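Workshop notebook – paper and print bench
November 2022

Continuing the envelope and invitation notes from August. Those pages are in the old binder and I am not copying all of them over, only what still applies.

Job on the bench: Brullura wedding suite. Invitation, reply card, details card, outer envelope, reply envelope, belly band. Ink is a single warm gray for all text, with a pale pink flood on the back of the details card. Edge color on the invitation only. Quantity is 300 suites, which includes overage for spoils and for the calligrapher.

Stock

Invitation is cotton, double thick, cut to 5 x 7. Reply and details cards are the single thickness of the same sheet. Plekico sent two cartons and the shade differs between them. Under the bench lamp it is hard to see. In daylight by the door one carton is cream and the other is closer to a natural white. Marked the cartons A and B on the end flap. All invitations come from A. Details cards can come from B, as the pink flood hides most of the difference on the back and the front sits behind the invitation in the stack.

Do not mix cartons within the reply cards. They get laid directly on top of the invitation.

Grain runs long on A. Did not check B before cutting the first stack and should have. Checked after: also long. Fine.

Plates and impression

Plate for the invitation is the deep one. Names are set in a script with hairlines that get thin on the joins between letters, and the first proof lost the join between the second and third letters of the groom's name. Added packing, lost the counters on the small caps below it. Took the packing back out and put a narrow strip of tissue under the script line only. That gave even impression over the whole card.

Tissue strip is taped to the tympan at both ends. If the tympan gets changed, the strip has to be cut again. Width of the strip is the height of the script line plus a little on both sides; wider than that and the date line starts to punch.

Depth is where the client signed off on it. The impression does show through very slightly on the back of the invitation when the card is held at a low angle. Client has seen this and is fine with it. Written on the ticket.

Ink

Warm gray is mixed from transparent white, black, and a small amount of a brown. The first batch dried darker than the approved chip. Second batch was cut with more white and let down on three scraps, then left overnight. Matches.

Recipe is on the lid of the can and also on the inside cover of this notebook. The number on the lid supersedes the one in the August pages – that one was for the uncoated text sheet and prints green on cotton.

Pink flood: one pass was blotchy, two passes were even but took too long to dry and offset onto the next card in the stack. Went back to one pass with a little more ink on the disk and slower speed. Some salt remains in the solid. On this paper that is what a flood looks like. Racked the cards singly and left them until the next afternoon before turning to print the front.

Order of work for the details card next time: front first, flood second. Printing the front after the flood put light impression marks in the pink.

Edge color

Invitation edges only, in the blush. Clamped the cards between two boards in stacks as high as the clamp will take evenly. A stack that is too tall bows in the middle and color creeps in between the cards. Applied with a foam pad, two light coats, short wait between. One heavy coat bleeds onto the face.

Spoiled a small number on the first stack from bleed at one corner. The boards were not square to the stack. Squared them on the jogger after that and had no further bleed.

Cards have to be separated before the color is fully hard or they stick and tear fibers off the edge when pulled apart. Fan them, do not peel.

Envelopes

Outer envelope is the dark gray from Isell, pointed flap. Return address on the flap goes down in white. White letterpress ink on a dark envelope is never opaque enough, so this one is foil. Matte white foil, die ordered from Ramanauskas, order 2420.

Die arrived and was checked against the proof. The zip code is correct. The first proof from the client had two digits reversed, so this was worth looking at twice.

Foil settings that worked: low end of the heat range for this foil, short dwell, medium pressure. At higher heat the white goes faintly yellow and fills in the small letters. At lower heat the ends of the strokes do not release. Let the die come up fully before the first pull. The first few impressions on a cool die look like a pressure problem and they are not.

Envelopes are foiled open and flat, flap up, with a thin board cut to the shape of the flap under it. Without the board the seams of the envelope body print through as a line across the address.

Liners are the floral sheet, blush and cream on a gray ground. Cut with the template, trimmed a little short at the gum line so the flap still seals. Glued at the top of the flap only. A liner glued all over cockles on the fold.

Scored the liner fold before insertion. On unscored ones the fold wanders and the pattern sits crooked when the flap is open, and that is the first thing the guest sees.

Belly band

Vellum, printed with the monogram, closed at the back with a wax seal. Vellum does not absorb, so the ink sits wet for a long time. Used the ink with drier added and still gave it two days. Interleaved with newsprint.

Band width is 1.5 inches. The mockup was at 2 inches and hid the top of the script on the invitation. Narrower also looked better with the ribbon option, which the client then did not take.

Wax seals: poured ahead on a silicone sheet, then attached with adhesive dots. Pouring directly on the vellum makes it curl from the heat. Poured ones take a clean edge if the stamp is kept on an ice pack between seals. Color is an antique cream with a small amount of gold mixed in. Stir before each pour or the gold settles and the last seals in the pot come out brown.

Total seals poured was well over the count needed and the extras are in the labeled tin. Do not stack them face to face. They scuff.

Assembly

Order from back to front: details card, reply envelope with the reply card tucked under its flap, invitation on top?? No. Changed after the first dozen. Invitation goes at the back of the stack in the mockup and at the front in the client's approved photo. The photo governs. Final order is invitation on top, reply set, details card, band around all of it.

Finished suite goes into the envelope face toward the flap so that the guest reads the names first. 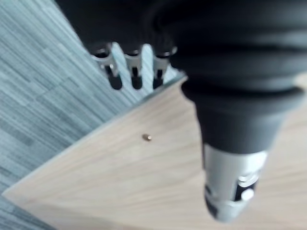
Does a suite with a wax seal inside need extra postage?

It depends on weight and thickness, and on whether the post office treats the piece as machinable. Take one complete, sealed suite to the counter and have it weighed and measured before any stamps are bought. For this job the client has asked for hand canceling, and the stamps were chosen after the sample suite was weighed.

Place cards and menus

Second half of the same order, due after the invitations ship. Guest list is not final. The planner has given 467 as the ceiling for place cards if both the dinner and the morning-after brunch are counted, and the cards for the two are different. Keep the counts on separate tickets.

Place cards are tented, single thickness, scored with the grain. Carton A again if there is enough. If not, use B for all of the brunch cards and leave the dinner set in A.

Menus are long and narrow, printed in the same gray, with the pink flood dropped. The flood looked heavy next to the linen swatches the florist sent over. Heading in the script, courses in the small caps. The tissue strip will need to be cut again for the new line position.

Seven table numbers had already been proofed when the floor plan changed. Holding the rest until the plan comes back signed.

Open items

Reorder matte white foil. The current roll will finish the envelopes but not the thank-you cards.

Ask Plekico whether the two cartons are from different mill runs and whether A can be matched for the menus.

Wash the foam pads the same day. The blush hardens in them overnight and the pad is then good only for backing board.

The calligrapher needs the outer envelopes before the liners go in – a lined envelope is too thick to write on evenly. Liners for the last box are on hold until those come back.

Ticket still shows the 2 inch band. Correct it.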